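Rinari After-School Robotics
Spring progress report to the Botha Fund
20 May 2021

Hello again! You asked for a page or two on how the grant is being used, and I have tried to keep it to that, though I can already tell I am going to run over. The last report went in back in October, when we had a signed letter, a closet with a lock on it and not much else, so there is plenty to catch up on.

First the basics. The club has 29 students signed up, against the 30 places you funded. One eighth grader moved away in the spring and I decided not to fill the spot so late in the year, mostly out of fairness to whoever would have had to jump in halfway through. We meet twice a week after school, and we have held 34 sessions so far. Attendance has been better than I dared put in the application. The older kids miss a few for track and the younger ones miss a few for the dentist, and that's been it.

As you'll remember, the big project this year is teaching a robot arm to do small desk jobs by showing it how a person does them. The students call the whole thing Isico (they voted, I had no say, and the runner-up was much worse). They work in teams with hand-held grippers, doing the same little task over and over from different starting points, and each try gets saved as one recording. Later on, the recordings go into training. Before any of that could happen we had to print the parts, put the grippers together, and learn the hard way which screws work themselves out after an afternoon of squeezing. Answer: the short ones. We use the longer ones now and keep a bag of spares in the closet.

We started with soft blocks, moved on to cups, and are now on ordinary office things. The office things are where it got interesting for the kids. A block is the same all the way around, so you can grab it pretty much any way you like. A computer mouse has a top and a bottom and a smooth curved back, and if you come at it at a slant it squirts away across the desk. One team spent a whole session arguing about whether to go in from the sides or from the front and back, and they ended up making a chart. I was so proud I took the chart home.
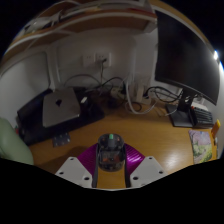
Gripper fingers on either side of a see-through mouse with a green scroll wheel, from the desk task.

The students also had a long talk about clutter. My plan had been to clear everything away and keep the desk bare, and a group of seventh graders talked me out of it. Their point was that real desks have chargers and keyboards and papers all over them, so a robot that has only ever seen a bare one is going to be lost the first time it meets a cable. They were right, and we changed the plan. Cords and laptops now stay where they are. It makes for slower going, as the kids have to steer around things, but they are getting noticeably smoother at it.

On numbers, we have 616 recordings saved and labeled. That is fewer than the work plan called for at this point, and I'd like to be straight with you about why. We lost almost three weeks in the winter to a labeling problem. Two teams were using the same names for different tasks, and by the time we caught it there was no telling which files were which. We threw the whole batch out and started over (there was some groaning). Since then each team has its own prefix and a paper log next to the laptop, and one student per session is in charge of checking the log against the files before we pack up. It's a dull job and they take turns. We haven't had a mix-up since.

Glossy and see-through objects have been tricky too. The shine moves when the gripper moves, and the first training run we tried on them was pretty bad. The arm reached confidently for a spot a couple of inches to the left of where it should have gone, and did it again every time we reset. The students loved this. I loved it a little less. We are now recording those objects with the lamps in a few different places, and I'll let you know in the next report whether it helped.

Money. Most of the equipment budget is spent, as planned. The printer filament went faster than I guessed, mainly thanks to reprints of the mounting plates, and I moved a little over from the travel line to cover it, which your office okayed by email. The travel line is still healthy, as the Arier meet is close enough that we can go in parents' cars plus the school van. Snacks came out of our own bake sale, in case anyone is wondering! The full spreadsheet is attached separately, and I've marked the one line that changed.

A few things I didn't plan for and am happy about. Four of our sixth graders have started running the first ten minutes of each session on their own, setting up the stations and getting the others going. A couple of kids who signed up for the building side and swore they hated writing have turned into our best note-takers. And the art teacher has asked if her class can design the covers for the team log books, so there will be some nice ones next time you visit.

What's left before summer: finish the desk set, do one more full training run, and get ready for the Arier meet. Each team has to give a short talk there and run a live demo. The talks are in decent shape. The demos depend on the arm, and the arm depends on how the next run goes, so we're keeping a block-stacking demo in our pocket as a backup — it works nearly every time, and the little ones in the audience enjoy it anyway.

Two requests, if I may. I'd like to carry whatever is left in the travel line over to the fall and put it toward a second storage drive, as the one we have is filling up. I'd also love for someone from your office to come to a session before we break up. Late afternoon is best, and please don't dress up, we've had some trouble with glue.

Thank you again from me and from all the kids.

Club lead, Rinari After-School Robotics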